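Home | Shop | Classes | Care Guide | FAQ | Contact

Makeup Brush Care: Frequently Asked Questions

How often should I wash my brushes?
Wash foundation and concealer brushes once a week. Powder and blush brushes can go two weeks. Eye brushes should be washed whenever you change from a dark color to a light one.

What soap should I use?
Any mild liquid soap or baby shampoo will do. Bar soap works too, but it takes more rinsing. Do not use dish detergent on natural hair.

Can I soak them?
No. Water gets into the metal collar and loosens the glue. Hold the brush with the bristles pointing down and wet only the lower part of the hair.

How long do they take to dry?
Small eye brushes are usually dry by the next morning. Large powder brushes can take a full day. Lay them flat with the heads over the edge of a counter. Do not use a hair dryer.

My brush is shedding. Is it ruined?
A few hairs in the first washes are normal. If it is still losing hair after a month, bring it to the Lukmont shop and ask for Mariama Atinga at the repair desk. Regluing a loose head costs $11 per brush.

How should I store them?
Keep them dry and out of the bathroom if you can. A cup, a roll or an open box all work. In a box, lay the brushes with the heads at the same end so the handles don't press on the bristles.
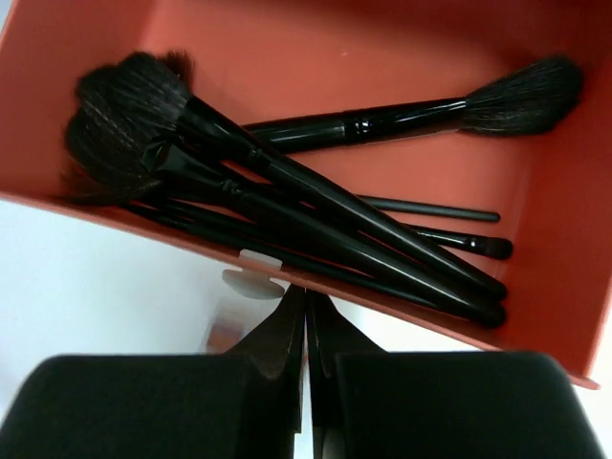

Do you offer a cleaning service?
Yes, at Lukmont and Pukumdale. Drop-off is before 11 a.m. A set of up to 15 brushes costs $55, and larger sets are $70. Lucimara Holanda runs the service at Pukumdale and can answer questions about goat and squirrel hair.

Do you clean sponges?
No. Replace them every three months.

Is the service open all year?
Both shops stop taking brushes for two weeks in April. Repairs left before then can still be picked up.

Share (15) | Comments (11)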